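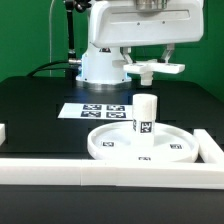 Forums > Automation > Good Practice > Bench Cells

Search this board

Marker placement on bench cells: proposed wording for the June revision

Festari_Ops
29 February 2020
Members are invited to comment on the following draft clause. "Fiducial markers shall be fixed flat to the work surface or to the item handled. Any marker that is moved shall be followed by a fresh calibration before powered motion resumes." The present guidance runs to 11 clauses and is silent on the matter.
7 replies · 63 views

qian_cells
We support the second sentence. The first is too narrow. A marker wrapped round a cylinder is not flat, and our site uses such markers daily. We suggest "fixed securely".

Ernton Lab Safety
We cannot agree. A curved marker seen from one side gives a poorer reading, and a printed sheet laid on the table with no fixing is worse still. The clause should require tape or screws at all four corners.

qian_cells
Screws through a bench top would not be accepted here. Tape is reasonable – provided that it does not cover the pattern.

Clilport_QA
May we also ask that trays be addressed? A raised rim can hide part of a marker placed close to it. Our own rule is that every marker inside a tray must be readable in full from the fixed camera.

Festari_Ops
Noted. The wording on trays will be added. "Fixed securely" will go forward with Ernton's objection recorded beside it.

Ernton Lab Safety
We maintain the objection and will send our test results before the draft closes.

Shares 40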